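From: Dougal Farquharson
To: brurnora-walks list
Subject: Re: The Callness path and the winter closure

Unnur wrote:

> I walked the Callness path from the church end and got as far as the
> second stile before I had to turn back. The ground past there has
> slumped into the burn and the fence has gone with it. There is a
> closure sign at the car park but none at the church, so anyone coming
> from our side finds out the hard way. Does anyone know who we report
> this to? Last time I wrote to the estate and got no reply.
>
> Also, is the guide sheet still going to be reprinted this spring? If
> so the map for walk 6 needs to change.
>
> Unnur Eyvindsson

Unnur, thank you for this. I went up with Bello Isah to have a look and can confirm what you describe. Going by the pacing we did, the bad stretch starts a little past the second stile and runs for 100 yards along the bank. The fence posts are lying in the water with the wire still on them. Please don't try to climb round on the upper side. It looks firm from below, but the turf is overhanging and there are cracks behind it.

On reporting: the estate owns the land but the path is looked after by the district access office. They want a grid reference, a short note of the problem, and the name of the nearest stile or gate. I sent all of that in the same evening and was given reference 736. If you write to them, please quote that number so they don't open a second case. Bello has put a handwritten notice in a plastic sleeve on the church gate. It will do for now, but if you are passing and it has blown off, there are spares in the church porch on the shelf to the left of the door.

Until the path is open again, the way round is to leave the churchyard by the north gate, follow the farm road to the Inen bridge, cross, and come back along the east bank. It adds a good half hour. The farm road is used by tractors in the mornings and there is no verge for most of it, so keep dogs on a lead. Asger Vigfúsdóttir tells me the kissing gate at the bridge is stiff but does open if you lift it first.

On the guide sheet: yes, it is still planned, and the answer on walk 6 is that we will print the east bank route as the main one and show the Callness path as a dotted line. Mogens Laxdal is redrawing the map. He would like corrections to the other walks by the end of the month, sent to him directly and not to the list. The things he has so far are:

Walk 2: the stone barn used as a landmark has lost its roof, so "roofed barn" should go.
Walk 3: the bus stop has moved to the other side of the road.
Walk 5: the distance is wrong. It was measured from the old car park.

We are printing 600 copies, the same as last time. There were a few left over from that run and they are in my garage if anybody wants them for scrap or for the back of a shopping list. The new ones will be on heavier paper. Several people said the old sheet fell apart in a wet pocket, and mine certainly did.

One question I can't answer is the parking at Nørgaard. The sheet says walkers can use the yard behind the hall. Asger thinks that was an arrangement with the previous tenant. If anyone has anything in writing, please let Mogens know. If not, we will take the line out and send people to the lay-by.

I am pasting the first item of the hall newsletter underneath, as not everyone on this list gets it and it has the new booking arrangements.

Dougal

----- from the hall newsletter -----
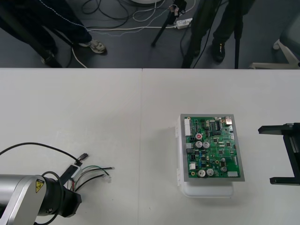 NØRGAARD, March

Bookings for the spring are now open. Regular groups keep their present times unless they ask to change them. New groups should write to the hall with the time they would like and the number of people they expect. The small room can be booked by the hour and the main room by the half day.

Keys are to be collected from the shop and returned there the same day. If the shop is shut, put them through the letter box in the envelope provided. Please write the name of your group on the envelope.

The heating is on a timer again. It can be turned up at the panel by the kitchen, and it goes back to the lower setting by itself after two hours. Leave the radiators as they are.

Chairs should be stacked along the back wall when you leave, no higher than the window sill.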